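Gatutlow Opens Home Task Program to Train Sorting Robot

DENDBERG, 3/2/20 - Gatutlow said today that it will move its stationery packing line at the Midtbø site over to Raka, an automated sorting arm, and that the people who sort by hand now will teach the system how the job is done.

The line handles pens and markers that come in mixed. Staff gather them, sort them and put them in holders. Under the new plan, workers wear a small head camera while they do the same tasks at an ordinary table, and Raka learns from the recordings. The company has collected 300 hours so far and wants 1000 before the arm goes into daily use.

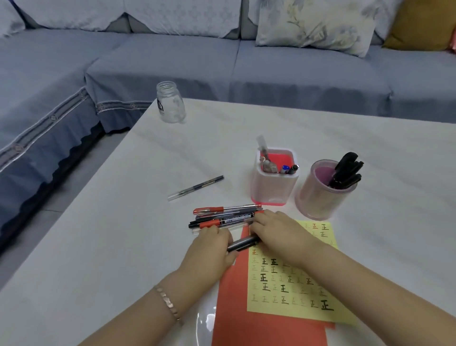

Gathering a bundle of pens by hand at a marble-patterned table.

"Pens look easy until you ask a machine to pick one out of a pile," said Todor Bošković, operations manager at Gatutlow. "The caps are different, the barrels are clear, and they roll. Our sorters deal with that all day."

Thirty employees signed up in January. They are paid their normal hourly rate for recording, and they can do it from home. Each session includes loose pens, pen holders and sheets of paper, and no two tables have to be set up the same way.

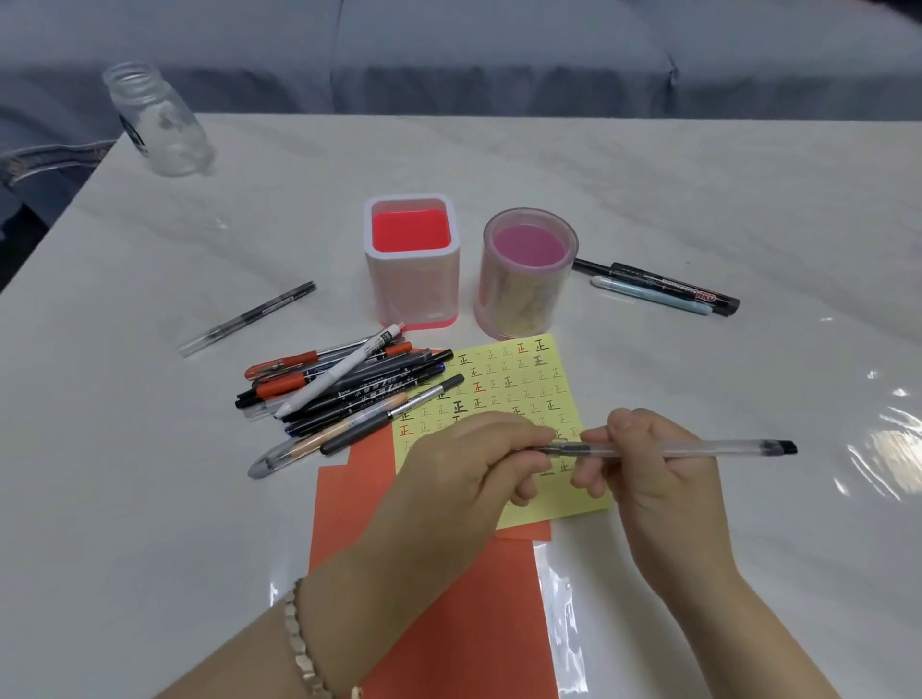 Once Raka is running, the arm will take over the first sort. Employees will check its work, handle the items it sets aside and record new tasks when the product mix changes. Gatutlow said no jobs at Midtbø will be cut as a result of the change. Night shifts on the line will end.

"My wrists were sore by Thursday most weeks," said Ljubica Kolev, a sorter who now trains new recorders. "I do two days on the line now and the rest on recordings. I still want to see how the arm does with the thin pens."

Contact: Gatutlow Press Office, Dendberg | © 2020 Gatutlow. All rights reserved. | Back to top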